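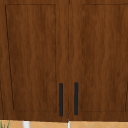 Upper cabinet doors in the simulated kitchen, from the Pudora demonstration.

The open day at Trukuvstead was announced as a look at household automation, and most of the people who came expected hardware. What they got was a rendered kitchen on a large display, a black gripper moving through it, and an engineer explaining the control software. I think this was the right decision, and that more labs should do the same. I also think the lab undersold the limits of what it showed.

The software is called Pudora. It is developed by a group at Skesumura under Yaroslav Mykhailiuk, who ran the session himself. The planner takes an instruction in plain words, breaks it into motions, and drives the simulated gripper. The room has the things a planner would meet in a house: cabinets, a drop-in sink, a granite counter, plates with food on them. Training consisted of 688 recorded sequences, of which 516 involved dishes in or near the sink. Mykhailiuk gave both figures at the start and did not dress them up.

My first argument in favor of the format is access. A physical demonstration is usually one rehearsed motion, seen from behind a rope. In simulation the visitor can ask for the same motion from another viewpoint, or ask for it again with a different start state. Two visitors did so, and the operator complied in each case without leaving the console. That is a better test of a planner than watching an arm do the one thing it has been tuned to do. 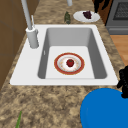 My second argument is that a kitchen sink is a hard workspace, and a simulation can present the difficulty at no cost in crockery. The basin has sloped walls. The rim is wide and flat, and the faucet stands on it, so an approach from that side has to be planned around a tall obstacle. A round plate lying on the basin floor offers the fingers little to hold except its edge. If there is a piece of fruit on the plate, the plate also has to stay level. Each of these is a constraint that can be written down, and the audience at Trukuvstead could see where each came from.

The objection is well known. Rendered surfaces do not behave like real ones. Friction in the model is a parameter, and somebody chose it. A glass bottle in simulation has whatever mass the file says it has. I asked how contact forces were checked and was told that validation against a bench setup is scheduled for December. Until that is published, a completed task in Pudora is evidence about planning – it says very little about grasping.
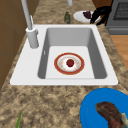 Reading time: 2 min

That distinction should have been on the first slide. It came up only in answer to questions, and some visitors had left by then. The Melnychuk open day, which I attended the year before, had the opposite fault: a real arm, a real table, and no account of how many attempts had been discarded. Given the choice I would take the Skesumura approach, with a plain statement of scope added.

I would also ask for a failure log. A planner that has to reach past a sink to a plate at the back of the counter will sometimes pick a bad path, and the bad paths are what a technical audience can learn from. Mykhailiuk said the logs exist and that the group has not decided on a format for release. A text file would do.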